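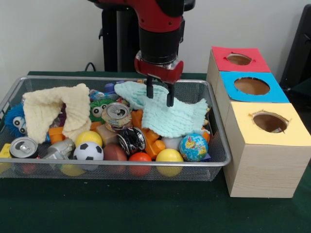 金属网篮里的玩具、毛巾和易拉罐。

Hollcombe玩具借阅室在Botha街，一楼是借还柜台，二楼用来整理和修补。Nandi Engelbrecht在这里做整理工作，今年是第六年。她每周来四天，上午收还回来的东西，下午分类、擦洗、登记。采访在2025年6月进行，谈了一个下午，中间她下楼接过两次电话。

借阅室登记在册的玩具有345件。一套积木算一件，一只毛绒狗也算一件，所以实际经手的零碎要多得多。借出的期限是21天，可以续一次。家庭凭卡借，学校和托儿班按箱借。她说大部分时间花在按箱借的那部分上。

“家里借走的东西，通常怎么拿走就怎么还回来，顶多少一个零件。班里还回来的是一整筐，什么都往里放。球、积木、布、喝完的罐子、水瓶，都在一起。他们收拾教室的时候只有五分钟，手边有什么就扔进什么里。”

她不觉得这有什么不好。早些年借阅室要求各班还之前先分好，单子上列了十几行，结果有的班干脆拖着不还。后来单子取消了，改成只要求一件事：东西别落下。还回来的时间一下子准了很多，分类的活就归了她。

她用来放混装物品的是一种长方形的金属网篮，浅口，边上卷了圆边。之前用过布袋和带盖的塑料箱。布袋倒出来快，但东西总在底下压成一团；塑料箱太深，小件沉到底，得把整条胳膊伸进去。网篮浅，隔着网也能看见里面的颜色，灰和碎屑会从网眼里漏下去。她在桌上铺一块深绿色的布，用完拿到窗口抖一抖。

“绿布是随便挑的，仓库里正好有一大块。用了以后发现黄的、橙的、蓝的放在上面都清楚，绿色的小东西就不行。有一次一个绿色的小圈在布上放了两天，我擦桌子才摸到。”

谈到分类，我本来以为她会先讲玩具，她先讲的是布。

“布要第一个拿走。毛巾、方巾、针织的那种，都一样。布盖在上面，底下有什么你不知道，你就会去掀，一掀，球就滚出去了。所以先捏住一个边，慢慢往上提，提起来停一下，看看有没有东西挂在上面，再拿开。”

挂在上面的东西不少。华夫格纹的毛巾表面有一格一格的凹凸，容易勾住带刺的软胶玩具；针织的布更麻烦，线圈会套住积木的角。她见过一只小玩具鸭子卷在毛巾里进了洗衣机，洗完还好好的，只是一个月里大家都以为它丢了，册子上已经划掉了。

毛巾混在玩具里，是因为托儿班用它们玩藏东西的游戏：把玩具盖住，让孩子猜，或者让孩子隔着布摸。浅绿的、米色的都有人用，她不管颜色，只看有没有脱线。脱线的剪掉线头再用，破了洞的裁小，留着擦桌子。

“布上的标签我不剪。有的班觉得难看，要剪，我说别剪，洗的时候要看那个。剪了以后我就只能猜，猜错过，一条好好的毛巾缩得跟手帕一样。”

第二步是罐子和瓶子。她收到过的饮料罐有空的，也有里面还剩一口的，所以她一律先拿起来掂一下，再放到水池边。压扁的罐子边缘可能翘起来，会刮手，也会刮毛绒玩具。她的手套就挂在水池上方的钉子上。

有些罐子是孩子们特意留着的。Prirora托儿班有个活动，让孩子拿空罐子敲着听声音，再拿压扁的敲一遍，比一比。这样的罐子混在玩具里还回来，她就打电话问一句还要不要。多数时候答复是不要了。

“塑料水瓶也一样。有人往里面装亮片，拧紧了给孩子摇。装了东西的我留，空的就走回收。瓶盖一定要拧上再放，单独一个瓶盖掉在玩具堆里，对小孩来说是个麻烦。”

罐子和瓶子拿走以后，篮子里才算是玩具。这时候她会把篮子转个方向，让短边对着自己，从近的一头往远的一头拿。她说这个习惯是从前在一家花店干活时留下来的，那边理花也是这么理，从手边开始，不跳着来。
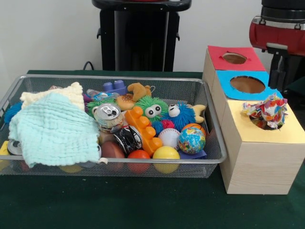
“分类的时候用几个盒子合适？”

“三个。再多，手会在半空中停下来想；再少，每个盒子里又是一堆。三个盒子分完一遍，每个盒子再单独细分，比一次分成十几样要快。”

她的三个盒子大致是这样分工的：一个放能洗的软东西，一个放硬的、擦一擦就行的，一个放要另外看的。最后这个盒子最要紧，缺零件的、裂了的、看不出是哪一套的，都进这里。她规定自己当天清空它，清不空就写条子贴上，第二天先做。

盒子的排法她也试过。并排放在身前，远处那个总是用得少，因为胳膊懒。后来她把“另外看”的那个放在最近处，最常用的放远处，这样拿到有问题的东西时不会图省事往别的盒子里扔。Anselmo Salazar不赞成这个排法。他负责修理，每周二上午过来，用的也是同一张桌子，来了就把盒子顺序换掉，走的时候不换回来。

我后来在楼下碰到他，问起这件事。他说他修东西的时候，硬的那盒要在手边，别的放哪儿都行。“她的东西摆得好，就是不适合我。”他那天在修一套拼插积木，有一块的圆凸起断了一个，他准备用锉刀把断口磨平，当边上的一块继续用。

球在她这里单独算一类，不进那三个盒子，直接放到桌子后沿一个带边的盘子里。理由很简单，会滚。黄的、红的、足球花纹的、画成地球的，孩子都喜欢，丢得也最多。借阅室一年补得最多的就是球，其次是积木里的小人。

“足球花纹的那种小球，黑白的，我每年都要买。我怀疑它们都在沙发底下。地球的那个反倒没丢过几次，可能因为老师上课要用，盯得紧。”

带刺的软胶球和长着大眼睛的毛毛玩具，清洗起来最费工夫。细条之间会夹头发、饼干屑，有时还有胶水。她用一把旧的软毛牙刷，顺着刺的方向刷，刷完泡在温水里，加一点Ziroter牌的洗涤粉，泡十分钟，捞出来甩几下，倒扣在架子上。眼睛是粘上去的那种，她会用手指按一圈，松了就交给Salazar。

“眼睛松了不能再借出去，一只都不行。家长有时候说没关系，孩子大了。可是下一家的孩子不一定大。”

毛绒玩具她不整个泡水，除非特别脏。通常是拿湿布擦，再用梳子梳开，晾在窗边。耳朵和接缝处要看得仔细一些，线开了先别上一枚大号的安全别针，当天缝好再取下来，取下来以后把别针数一遍放回铁盒。那个铁盒里一共11枚别针，写在盒盖上。

过家家用的食物也常在混装的篮子里，汉堡、切片水果、鸡蛋。这类东西小，颜色又和别的玩具接近，她往往最后才找齐。汉堡如果是能拆开的，夹层会少，少了就拿一块红毡布剪一个圆的补上。她说孩子们并不在意肉饼是不是原配的，有个小姑娘还专门来借过那个毡布的。

积木是另一回事。能对上套的归套，对不上的放进一个公用的抽屉，抽屉里什么样子都有，带圆凸起的、带凹槽的、三角形的。每年1月借阅室停借一周，她和Salazar把那个抽屉倒在地上，一套一套地配。今年配回去四套，还有一套只差一块黄色的，至今没找到。

我问她有没有想过给每一块都做记号。她说试过一阵，用油性笔在底面写编号，写了两百多块以后停了。洗几次编号就淡了，有的孩子还会专门去找号码，按号码排队，不搭房子了。她觉得那样玩也行，只是笔迹擦得到处都是，毛巾上也有。

现在她的办法是在每个套装的袋子里放一张照片，照片上是全套摊开的样子。还回来的时候对着照片看一遍，少了哪块就在照片背面写下来。照片背面写满了就换一张新的。柜子最上层有一个鞋盒，装的都是换下来的旧照片，她没有扔，说哪天闲了想看看哪种形状的积木最容易丢。 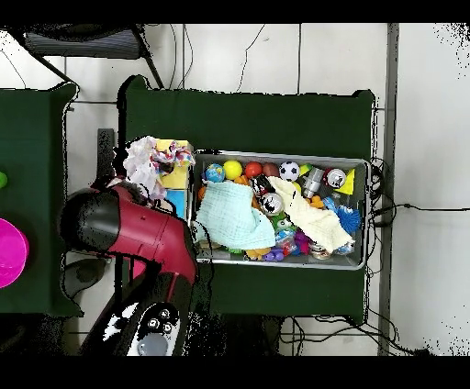

至于一篮东西分完要多久，她说要看布多不多，也看前一天睡得好不好。没有布的篮子，二十分钟能分完；布多的，四十分钟。她不太喜欢别人掐时间。有一年来了一位做统计的人，坐在旁边记了一上午，她觉得自己那天手特别笨，球掉了好几回。

“快慢其实差在犹豫。你拿起来一个东西，知道它去哪儿，一秒钟就放下了。不知道的时候，你拿着它，看看这边，看看那边，又放回篮子里。放回去是最浪费的，等一下你还得再拿它一次。”

所以她给自己立了一条规矩，拿起来的东西不放回篮子。实在不知道归哪儿，就进“另外看”的盒子。新来帮忙的人，她也只教这一条，其余的看两天就会了。有人会问篮子里最后剩下的碎屑怎么办，她说把篮子端到水池边冲，冲之前拿手在底上摸一遍，摸过戒指，也摸过一颗乳牙。乳牙装在信封里放在柜台，三天后有人来领走了。

网篮本身也要检查。金属丝用久了会有断头，尤其是四个角。她用手掌贴着内壁慢慢走一圈，碰到扎手的地方就用钳子弯回去，缠一小段胶布。边沿的卷边比较结实，几年没出过问题。角上修过三次的篮子不再装玩具，拿到后院放园艺手套。

分好的东西并不马上回到架子上。洗过的要晾，擦过的也要敞开放一夜。晾架靠着南窗，一共三层，毛绒的放上层，硬塑料放中层，毛巾搭在最下面那根杆子上。冬天窗子开得少，干得慢，她会把归架的时间往后推一天，柜台那边就要跟来借的人解释。柜台的同事对这个有些意见，每年冬天都要说一次。

登记是整理的最后一道。册子是纸的，一格一行，写编号、还回日期、少了什么、谁看的。电脑里也有一份，由柜台录入。她坚持留纸的那本，因为桌边就能写，手套摘一只就行。翻到前几年的页，能看出哪些玩具一直在外面，哪些整年没动过。整年没动的，她会拿出来摆在楼梯口的矮桌上，一般两三个星期就有人借走。

“有些玩具放在架子第四层，孩子看不见，当然没人借。拿下来就好了。那只棕黄色的狗以前就在第四层，现在它的册子那一页都写到背面去了。”

关于经费，她知道得不多，只说每年买新玩具的预算是2000元，去年用在球和两套大块积木上，剩下的换了晾架的轮子。毛巾从来不花钱买，街坊会送，送来的比用掉的多。她收之前会抖开看一看，太大的浴巾不要，孩子拖着走会绊到。

采访快结束的时候，有人从楼下送上来一个新还的箱子，是Prirora托儿班的。她没有马上打开，先去水池边洗了手，把绿布扯平，又把三个盒子按自己的顺序摆了一遍，因为前一天是周二。箱盖掀开，最上面是一条叠得很整齐的毛巾。她捏着一角提起来，停了一下，一块橙色的积木从折缝里掉到桌上。

她把积木捡起来，放进了硬的那一盒，然后问我还有没有别的要问。我问毛巾通常晾多久。她说夏天一个下午，现在这个天气，两点挂上去，下班的时候就能收。

Hollcombe玩具借阅室周一至周五开放，周三下午闭馆整理。按箱借用的班级请提前一周与柜台联系，还回时无须分类。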